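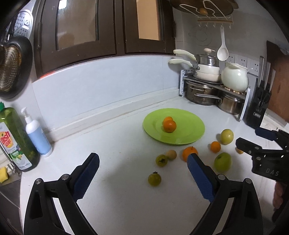
Anleger der Kurkell Beteiligungen sollen einen Teil ihres Geldes wiedersehen

Prusard, 2026-07-04. Für viele Sparerinnen und Sparer, die der Kurkell Beteiligungen über Jahre hinweg ihr Erspartes anvertraut hatten, gibt es endlich wieder einen kleinen Lichtblick: Der Insolvenzverwalter Cyrill Mayrhofer will noch im Sommer eine erste Abschlagszahlung von 15 Prozent der anerkannten Forderungen auszahlen. Betroffen sind rund 64 Haushalte, die meisten davon aus Prusard und dem benachbarten Molley. 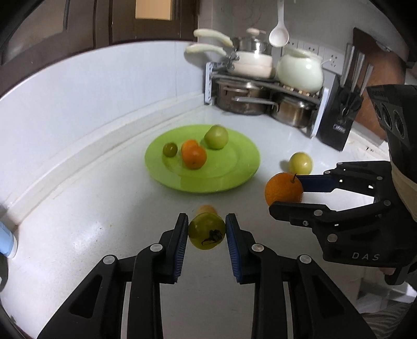
Ausgabe 19, Seite 2

Das Unternehmen hatte mit Nachrangdarlehen geworben, die als so sicher wie ein Sparbuch angepriesen wurden, und im Mai Insolvenz angemeldet. Gegen den früheren Geschäftsführer Andri Ortner ist inzwischen eine Klage auf Schadenersatz eingereicht; er weist die Vorwürfe über seine Anwältin zurück.

»Das ist für uns viel mehr als eine Zahl auf dem Kontoauszug«, sagt Brigitta Pichler, die mit ihrem Mann fürs Alter vorgesorgt hatte und sich noch gut an die freundlichen Beratungsabende bei Kaffee und Kuchen erinnert. Wer seine Forderung noch nicht angemeldet hat, kann das weiterhin schriftlich bei der Kanzlei Kälin nachholen, wo Veronika Widmer auch gern am Telefon durch die Formulare hilft.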